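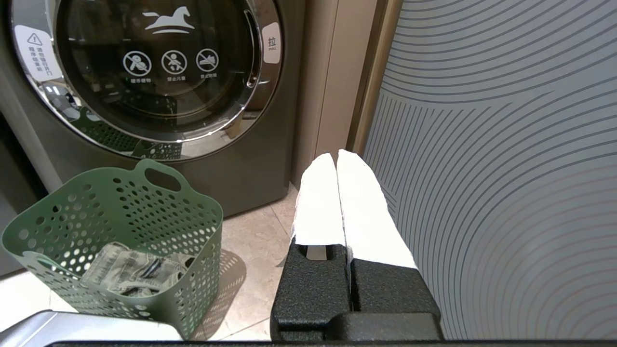 Household Care, Unit 4: The Front-Loading Washing Machine
Handout for the practical group
Teacher: Laimutė Laur

Please read this handout before you come to the laundry room. The practical is short and we will not have time to read the labels together from the beginning. Bring it with you, and a pencil.

1. Before you touch the controls

Many accidents with a washing machine happen while it is standing still. A child climbs in, or a cat goes to sleep on the towels. For this reason some makers put the warnings directly on the glass of the door. On a dark grey front loader with Chinese labels you may meet three round white signs in a row, each crossed with a diagonal line. One has a small animal and one has a crouching child. Under each sign there is a short line in Chinese, but the child and the animal can be understood without it.

Exercise: write in your own words what the animal sign and the child sign forbid. One sentence for each. Start with "Do not" or "Never".

A dark door glass makes the check more difficult. You cannot look through it and be sure. Open the door, put your hand inside and turn the drum one full time. Do this also when you are certain that the drum is empty.

2. The door

New students often pull at the wrong side. Look first for a tag or a groove in the ring. A small tag with the character 拉 and the word PULL shows the place on the right side of the ring. Put your fingers in the groove next to it and pull towards you in one movement. If the door does not open, wait. After a programme the lock can need a few minutes, and in April we had to replace a lock that somebody had forced.

Words for this section: door ring, groove, drum, rubber seal, lock, front panel.

3. Warning stickers

A triangle with an exclamation mark means "read this". It does not tell you what the danger is, so the text under it is important. If you cannot read the language, ask, or find the manual. Kaja Mets keeps the manuals in the grey folder, with English translations for the Minami and the Bira. The Berach manual is still missing its translation.

Do not take a sticker off when you clean the machine. Wipe over it with a soft damp cloth. On a shiny ring use the same cloth and then a dry one, otherwise you will see every drop.

4. Loading

Put the basket in front of the machine, close enough that socks fall into it and not on the floor. Sort by colour first, then by the care label. Empty the pockets. Close zips, open buttons. Put the pieces in one by one and leave a space of one hand between the clothes and the top of the drum.

Before you close the door, run a finger along the rubber seal. A thin sleeve caught there can make a leak.

Measuring liquid detergent: use the cup, never "a little from the bottle". Our refill bottle holds 1000 ml. For a usual load we take 20 ml in this room, but at home you must follow your own bottle.

5. After the wash

Take the clothes out the same day. Dry the seal, also in the fold at the bottom. Leave the door a little open if there are no small children or animals in the home. If there are, dry the glass and the seal well, close the door and air the machine when you are near it.

Homework

Find one warning sign on a machine at home. Draw it and write where on the machine it is placed. If you share a laundry, ask before you open other people's machines. Give the page to me or to Uldis Bite by 3 May 2026.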